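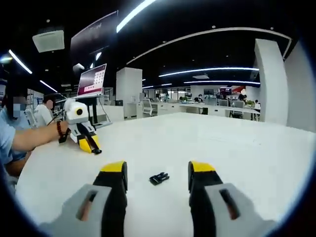
How to replace a broken side-release buckle on a backpack

Most packs use one of a few standard webbing widths, so a cracked buckle is a cheap fix. You need a ruler, a seam ripper, strong polyester thread and a heavy needle.

Step 1. Measure the webbing, not the old buckle. Lay the strap flat and measure straight across. The buckle is sold by that number.

Step 2. Check how the strap is attached. If the end is loose and threads through a slider, pull it out and skip to step 4. If it is sewn in a loop, go on to step 3.

Step 3. Open the stitching with the seam ripper, working from the back. On my old Bekeo daypack this meant cutting 40 small stitches - slow, but the webbing came through fine.

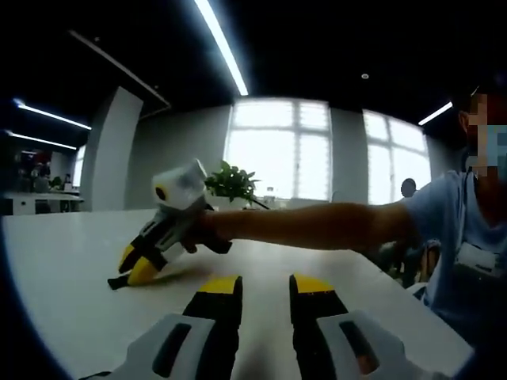 Step 4. Thread the new buckle and check which way it faces before you sew anything. The curved side goes away from your body. Work on a plain white tabletop if you have one, where a small black part is easy to find again. Fold back 63 mm of webbing and pin it.

Step 5. Sew a box with an X through the middle, and go over it twice. Trim the thread and melt the cut end of the webbing with a lighter.

Step 6. Clip the buckle, load the pack and pull hard on the strap. If the webbing slips in the slider, take it out and thread it back over the center bar.

Ledero sells single halves if only one side is broken.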